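Dunbridge parish told to expect a saint's relic, but paperwork is thin

A bone fragment said to belong to a ninth-century abbot will go on display at the Hakala chapel in Dunbridge in January, the parish announced. It is on loan from a private owner in Wedell.

How the owner came by it is less clear. The parish points to a one-page certificate with no bishop's seal.
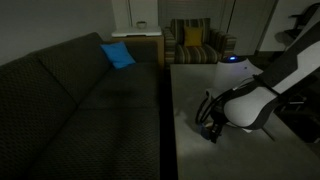 A sofa with a blue throw pillow.

Lenni Ruotsalainen, who has written on relic claims for the church history newsletter Brandar, asked to see the certificate and was sent a photocopy. "It names the abbot and gives no source," he said. "I would want more than that before I knelt in front of it."

The parish says 415 people have signed up for the viewing, at 40 minutes per group. Entry is free – the suggested gift is $9. 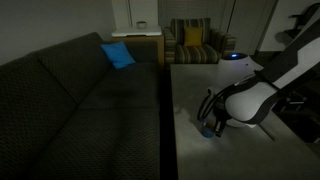 Asked whether the fragment had been tested, a parish spokesman said faith did not depend on a laboratory. He did not say whether the diocese had been consulted.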